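14th October

The letter from Cavstead Water came in March and I put it behind the clock, where most of our post goes. It said we had been moved to a meter reading instead of the old fixed charge, and that the first proper bill would follow in the autumn. The bill has now followed. We used 2144 litres more than the people next door over the same period, and there are two of us and four of them.

I only know their figure because we compared bills over the fence. They were as surprised as I was. My first thought was a mistake at their end, my second was the toilet cistern, and my third was the outside tap, which has had a slow drip since the cold spell.

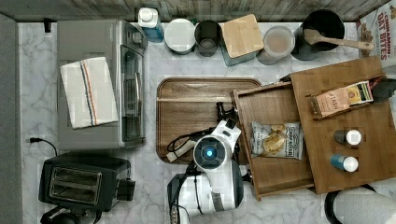

The way to check for a leak is simple enough. You turn everything off last thing at night, write down the meter reading, and write it down again before anyone runs a tap. Our meter is under a small iron lid in the pavement, full of spiders and grit, and you need a torch and a sponge to get at the numbers. I did it six nights running. On four of them the reading had moved by morning, and on two it hadn't, and that made no sense for a steady drip.

I rang the water company and was on hold for 14 minutes. The woman who answered was helpful once I got through. She said a reading that moves on some nights and stays put on others is nearly always a toilet valve that sometimes seats properly and sometimes doesn't. She told me to put food colouring in the cistern and leave it an hour. If the colour gets into the pan without a flush, the valve is passing.

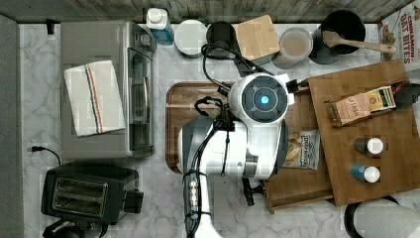
Food colouring was the one thing we didn't have. I went through the baking cupboard and found icing sugar, old candles and a jar of cloves, but no colouring of any sort. It didn't help that our worktop gets as crowded as any other, with appliances, containers and packets of food all over the white and grey marble, so looking for a small bottle means shifting a lot of larger things first. In the end I used cold black coffee. It does the job, though you have to be quick about cleaning the cistern afterwards.

The upstairs toilet was fine. The downstairs one had a brown streak down the back of the pan within twenty minutes.

The valve inside is a Fliltari, the push-button kind with a rubber seal at the bottom. Gough, the plumbing merchant on the ring road, sells the seal on its own for a couple of pounds, but you have to ask at the counter. The shelves only have the whole unit, made by Binda, which costs far more and doesn't fit our cistern anyway. I know this from the last time.

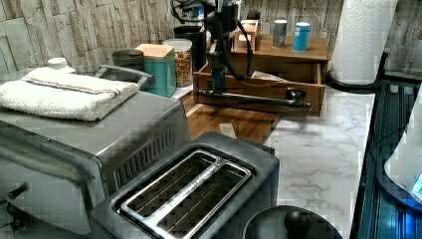
Fitting it took most of an afternoon. The job itself is short: water off, flush, quarter turn on the valve, lift it out, peel off the old seal and push on the new one. The trouble was the isolating tap behind the pan, which had been painted over by whoever had the house before us and wouldn't shift. I had to turn the water off at the stopcock under the stairs, and that meant emptying the cupboard under the stairs.

The old seal had a groove worn in one side, and a bit of limescale was stuck to it. I've kept it in an envelope with the bill in case I need to argue about the charge. There is a leak allowance you can apply for once, and the form is number 1517 on their website. It wants the date of the repair and two readings taken afterwards.

I've got one reading so far. The outside tap still drips, so that is next, and I need to find out what size washer it takes before I go back to Gough.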